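Lab visit, October – Lilham

We were nine visitors, split over two rooms. Settimio Sanna took our half and kept the talk short, so most of the hour went to the robot.

The group works on opening doors by touch. Their method, called Broletti, skips the usual step of modeling the appliance first. One gripper goes to the door edge, makes small trial pulls, and the arm works out where the hinge is from how the door pushes back. Training used 241 demonstrations, all done by hand on one small refrigerator up on wooden blocks.

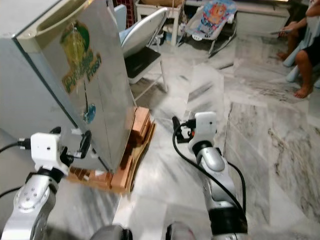

Sanna said the older version, Inoletti, needed nearly 30 trial pulls before it settled on a hinge position. The new one needs 6. It still has trouble with doors that stick at first and then let go – the arm reads the sudden release as a wrong guess and starts over.

I asked about drawers. They have tried them, but the results aren't written up yet. The code will be shared with the Mösli group first, and their tests start after the winter break.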